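Prarnisbridge water district moves west zone to softened supply in November

6 min read

The Prarnisbridge water district will begin sending partly softened water to its west pressure zone in November, after commissioning of a pellet softening line at the Fledola wellfield. The change affects 834 service connections west of the rail line. The east and hill zones stay on their present source.

Raw water from the Fledola wells has a total hardness of almost 200 milligrams per liter, expressed as calcium carbonate. That places it in the range usually called very hard or hard, depending on which scale is used. Hardness at this level is not a health concern and is not regulated as one. It does leave scale in water heaters, boilers and shower valves, and the district's own maintenance records show shortened service life for pressure-reducing valves in the west zone compared with the hill zone, where the supply comes from the reservoir.

The new line was supplied by Orlandini, which also built the chemical storage building. It consists of two upflow reactors, a caustic soda dosing skid, a bypass line and a blending chamber. Raw water enters at the base of each reactor at a rate high enough to keep a bed of fine sand in suspension. Caustic soda is injected at the same level. The pH rises, calcium carbonate comes out of solution and crystallizes on the sand grains, and the grains grow into pellets. The heaviest pellets sink to the bottom, where they are drawn off, and fresh sand is added to hold the bed at its working depth.

Only part of the flow goes through the reactors. The remainder takes the bypass and rejoins the treated stream in the blending chamber, where the final pH is corrected before the water passes to the existing filters. The ratio between the two streams sets the hardness at the outlet. Magnesium is left largely untouched by the process, so the blended water will still register as moderately hard.

"The operating question is stability," said Kusum Garg, process engineer for the district. "If the blend is overdosed it will deposit carbonate on the filter media, and if it is underdosed or overcorrected it can start to dissolve old scale in the mains. We have a target band for saturation and we intend to stay in it."
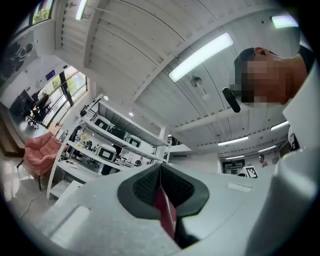

When will the water at my address change?

Connections nearest the Fledola transfer main will receive blended water within a day of the first valve operation, and the far end of the west zone will follow as the storage tank turns over.

The transition is planned in steps over 13 weeks. At each step the operators will raise the treated share of the blend and then hold it while samples are taken at the plant outlet, at the tank and at a set of hydrants and customer taps. The schedule allows a step to be repeated or reversed. Gerrit Mertens, who manages distribution for the district, said the slow ramp was chosen with the older cast iron mains in mind.

"Those pipes have been in equilibrium with the same water for decades," Mertens said. "A fast change in pH or alkalinity is how you get colored water at the tap. We would like the scale to notice as little as possible."

Flushing of dead-end mains in the west zone will be done ahead of the first step and again at the midpoint. Crews will work between 10 p.m. and 5 a.m. to limit low-pressure complaints. Residents on affected streets will get a card through the door before flushing reaches them. Any discoloration after flushing should clear when the cold tap nearest the meter is run for several minutes. Hot taps should be left closed until the cold water is clear, to keep sediment out of the heater.

Sampling covers pH, alkalinity, calcium, magnesium, sodium, turbidity, iron, copper and lead. Corrosion coupons have been fitted in a bypass loop at the west tank and will be pulled and weighed after the final step. Results will be posted with the regular water quality tables on the district website.

The project was approved on a second vote. The original design called for a lime-fed system, which has a lower chemical cost per unit of hardness removed but requires slurry preparation and more frequent cleaning of feed lines. The revised design costs more to run and less to build. It also adds some sodium to the water. The district puts the increase at a level well below what an ion exchange softener would add for the same reduction in hardness, though customers on medically restricted sodium diets are asked to take the published figures to their doctor.

Ramesh Awasthi, who reviewed the two designs for the district, wrote in his report that the difference in lifetime cost was smaller than the uncertainty in the price of caustic soda. He recommended the caustic option on the basis of operator hours. The Fledola plant is staffed for one shift and runs on telemetry the rest of the time.

Storage of the chemical was the main point of objection from neighboring property owners. The tank is double-walled and stands in a bunded room with a separate drain that has no connection to the storm sewer. Deliveries are limited to daytime and will use the north gate. The solution is held at a concentration that stays liquid at lower room temperatures, and the feed lines are heat-traced where they pass the outside wall.

Control of the dosing skid runs on the Plenus package already in use at the reservoir plant. Dose is set from flow and raw water calcium and trimmed against pH at the reactor outlet. A high pH reading at the blending chamber closes the reactor outlet valves and sends the full flow through the bypass, so that a fault in the softening line returns the zone to unsoftened water without interrupting supply. The interlock was tested on each reactor during commissioning. One of the pH probes was found to be reading high after a cleaning cycle and has been moved to a position with better flow past the bulb.

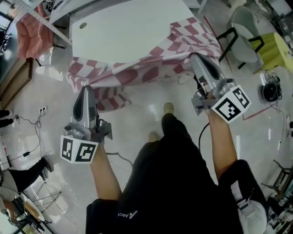

What should be done with a home softener that is already installed?

The hardness setting should be lowered to match the published outlet value once the final step is complete, and an installer can advise on whether the unit is still needed.

A softener left on its old setting will regenerate more often than it has to and use more salt and rinse water than necessary. Units that meter their own use still need the new hardness figure entered, as they calculate the interval from it. Owners of dishwashers with a built-in softener should check the manual for the equivalent adjustment. The district will print hardness in both milligrams per liter and grains per gallon on the first bill after the changeover.

Aquarium owners and home brewers in the west zone should expect alkalinity to drop along with calcium. Small commercial users with boilers or cooling towers have been contacted directly and asked to review their treatment programs. Milagros Sison, the district's customer services lead, said most of the replies so far came from laundries and dental offices, and that a technician can be sent to take a reading at the premises on request.

The plant will produce spent pellets as a byproduct. They leave the reactor as hard, round grains that drain quickly and need no mechanical dewatering. Each container sent off site holds 200 cubic feet. The first loads will go to a soil conditioner producer under a one-year agreement, and the district is looking at whether a fraction can be ground and reused as seed material in place of sand. Until that work is finished the sand will be bought in.

No rate change is attached to the start of operation. Running costs for the first year are carried in the existing treatment budget, and the district will report on chemical use, power and pellet tonnage before the next rate review. An extension to the east zone would require a new transfer main and is not in the current capital plan.

Readings outside the target band, should they occur during the ramp, will be listed with the weekly results along with the time taken to correct them. Customers with questions on flushing dates can call the operations desk during office hours.

Comments (4)

hillzone_resident
Does any of this mix into the hill zone when they open the interconnect in summer? Last year we got well water for most of a week and the kettle showed it.

Osian James
The interconnect runs west to hill when the reservoir is drawn down, so I would expect you to get whatever the west tank has in it at that point. It should be softer than what you had last time.

pipefitter_retired
Good that they are going slow. I worked on a system that changed source over one weekend and we were chasing brown water calls into the spring. Would like to see the coupon results posted as raw weights and not just "acceptable."

M. on Tannery Row
Replaced a heating element two months ago, thick with scale. Wish this had come first.

Related
West tank interior recoating complete, inspection report filed
How to read the quarterly water quality table
Night flushing: streets and dates for the west zone
Prarnisbridge board defers decision on meter replacement
Reservoir level update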